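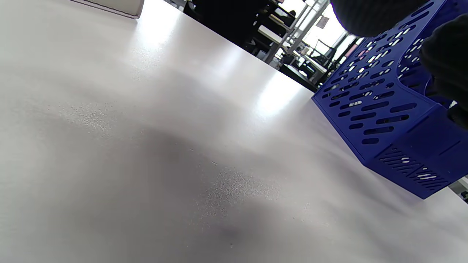
A blue crate and a gloved hand at the white table in the Mestville workshop.

Deirdre Sheehan comes to the shared workshop in Mestville every Thursday after work, and she usually stays until they close. For seven months she has been building a small sorting arm there. She calls it Drurka, and she says the name has no meaning.

"I wanted a machine that can take a crate from one side and put it on the other side," she told me. "It sounds like a very small wish. My brother laughed when he heard it."

The first version had three joints and a base made from an old drill stand. It could lift up to 200 grams, so an empty crate was already too heavy. She bought stronger motors from Haugen, a shop two streets away, and had to draw the shoulder again from the beginning.

I asked which part was the most difficult. I expected that she would say the software.

"The holes," she said. "A crate with holes in the sides is easy for a person. Your fingers find a place. But my fingers were two flat plates, and when the edge of a plate goes into a slot, the crate turns. Then you pull, and it turns more."

She made the plates wider and put rubber on them. Now she is comparing how people hold the same kind of crate, over the rim or around the side, and she writes it in a notebook before she changes the program. The last program has 2220 lines. She admits that many of them are old and should be deleted.

Light is her other trouble. The big table is white and it shines when the sun comes in, and the sensor on the arm does not like this. "In the evening it works better. I also work better in the evening," she said.

Her friends at Drodham, the woodworking club next door, have asked if the arm could carry their boxes of screws. She told them to wait until spring. First she wants to replace the wrist, and the new bearing has not arrived yet.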